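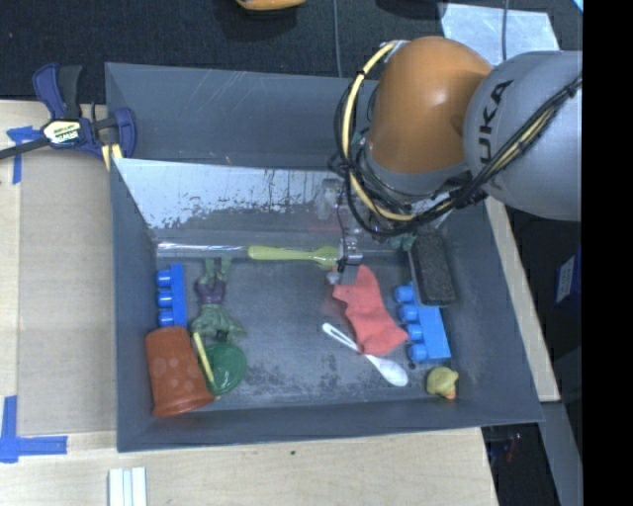

The ferry to Itis was withdrawn in August. The notice gave the annual passenger count as 2665, which included the clerk, who made the crossing twice a day and had been recorded each time.

After that there were two residents on the island, both members of the same congregation, and they had not spoken in 711 days. The clerk knew the figure from the chapel register. Each signed it on arrival and each wrote the time, so that neither could be accused of coming late.

The older one kept the key. The younger one kept the oil. Under the rules drawn up at Tridport, a service required a quorum of five, or three in winter. Two was not provided for. The older one read the lesson aloud to the left wall. The younger one gave the responses to the right wall. The lamp was lit, the lamp was put out, and the register was closed.

In the new year the office at Doltden wrote to ask whether the chapel was in use. The form had one box for yes and one for no, and a line at the foot for the signatures of all members, to be made in the presence of one another.

It lay on the reading desk for nine days. The older one signed first and left the pen uncapped. The younger one signed, capped the pen, and moved it to the other side of the desk.

"You've ticked both boxes," the older one said.

"You ticked the first."

"It was the correct one."

The younger one checked the oil and said there was enough until Thursday's boat, and then remembered that there was no boat.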